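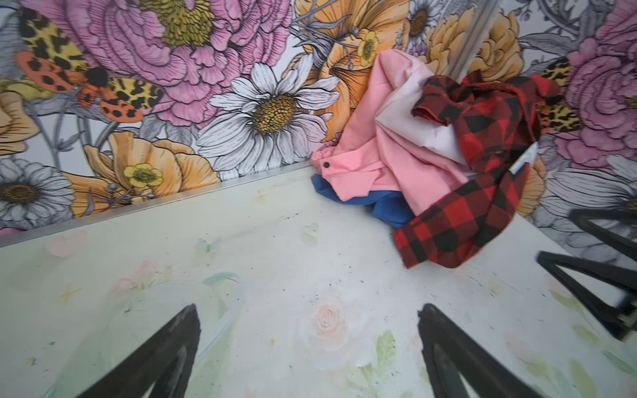
Call for Participants: Garment Handling Kit Review

Lesov invites adults in the Inville area to take part in a paid review of its two-arm garment handling kit. The kit is intended for small laundries and secondhand clothing shops. Participants will use it to pick up and sort everyday clothes, including jackets and plaid shirts, and will report on setup, controls and the written guide.

Each participant will attend two sessions of four hours at the Lougher building in Ovulville. Payment is $80 per session. Groups are limited to five people.

Applicants must be 18 or older and able to stand for part of each session. Experience with robots is not required. Current employees of Lesov and members of their households may not apply.

Applications must be received by 4 May 2019. Please send a short letter stating your work background and the hours you are available to Rosaura Ccori, Participant Office, Lesov, Inville. Selected applicants will be notified in writing. Sessions will be held in July.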